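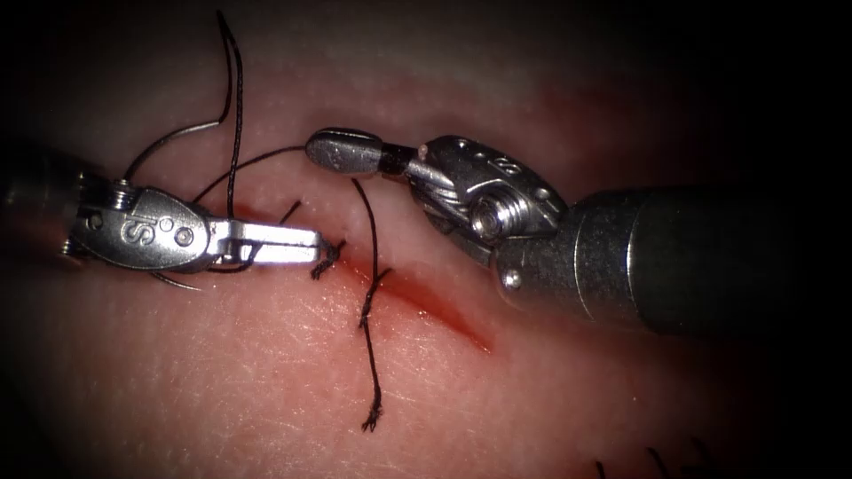

The Tirnero pad with its long diagonal cut, two small knots showing, black thread with the usual fuzzy end.

Tirnero Suture Practice Set, item 1366

I have now owned four practice skins. The first was a banana. The second was a thing from an auction site that smelled like a shower curtain and tore every time I pulled a stitch snug, so that what I mostly practiced was apologizing. The third was a Flovberg, which I liked and wore out. The fourth is the Tirnero, and I've had it since September, long enough to have opinions.

What you get: one pad, a card of curved needles with black thread attached, a spare spool from Gondero, and a leaflet that spends most of a page telling you not to use any of it on people. Fair enough. There are no instruments in the box, so if you don't have a needle driver already you'll want to budget for one. Tirnero will happily sell you theirs.

The skin

This is the best part of the set and the reason to buy it. The surface is a pale pink with a fine texture all over, and under decent light it reads as skin a little more than you might want while eating a sandwich. My last pad was smooth as a dinner plate. The texture matters more than I expected because you can judge your bite by it. You pick a spot, you go in at the spot, and if you come out somewhere else you have only yourself to blame.

The cut down the middle goes to a good deep red inside, with softer pink at the edges, and it narrows to a thin point at the end. I was ready to make fun of the red. Then I went back to the old pad for an evening, where the inside of the wound is the same color as the outside, and kept losing the far edge. So, fine, the red stays.

It has some stretch. Pull too hard and the edges bunch up and pucker, and they'll stay that way until you cut the stitch out and do it again. I've put 200 stitches into mine, which I know because I kept a tally on the back of the leaflet, having found a use for it. The holes near the middle have started to show. Nothing has ripped yet. The box promises 1000, and I'd like to meet the person who got there. 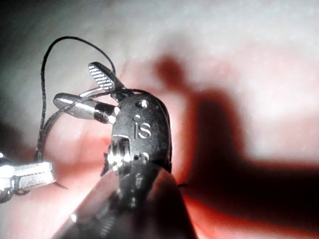
Thin dark thread in mid-loop, pad out of focus in the background.

The thread

Black, thin, easy to find against the pink. Easy to find is not a small thing if you've ever used the clear kind, which is like sewing with a rumor.

It loops nicely. Throw a loop and it holds some shape for a moment before it sulks and lies down. For instrument ties, that moment is most of what you need. The knots cinch down small if you take your time and turn into a little black wad if you don't. Mine were wads for a week.

My complaint is the fraying. Cut a tail and the end goes fuzzy, and if you then have to pull that end back through a loop it catches on itself. The better your scissors, the less of this you get. I switched to a pair of Wieser scissors from my sewing drawer and it improved, though it didn't stop. The spare Gondero spool is a touch stiffer and frays less, and I have no idea why they didn't put it on the needles in the first place. Trim your tails to a sensible length too. Long ones look like a spider is trying to get out.

The needles
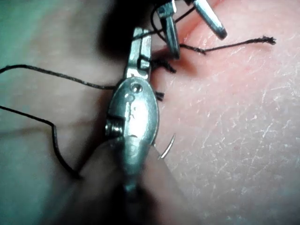 Curved needle, fine point up, with the texture of the skin behind it.

Curved, slim and properly sharp. The first few slide into the pad with hardly any push. They dull, of course, and I can feel the difference after about 100 passes, when the skin begins to dent before it gives. There are a dozen on the card, so you won't run out soon.

Do be strict about where the needle is when you're tying. It's bright and thin and has a talent for ending up behind whatever you're looking at, with the point facing the direction you plan to move next. I park mine on the far side of the pad before every knot. The leaflet says to do this as well, between warnings.

Things I'd change

The pad has no backing to speak of. On a bare table it creeps toward you as you pull, and by the end of a row you're sewing in your lap. A square of rubber shelf liner fixes it for pennies.

The one cut is long, and that's it, one cut. The Flovberg had several in assorted shapes, including a star that made me very humble. You can make your own with a scalpel blade, but yours won't be red in the same tidy way.

And it picks up lint. If you have a pet, you will be sewing some of the pet in. A rinse with dish soap and an air dry gets most of it off. Don't use a paper towel, which leaves a second, worse layer.

Who it's for

If you're learning simple interrupted stitches and want something that looks right up close, get this one. If you want variety, get the Flovberg and put up with the plasticky surface. If you just want to find out whether you enjoy this at all, bananas are still cheap, and you can't eat the Tirnero afterward.

Four stars. It would be four and a half with the Gondero thread on the needles.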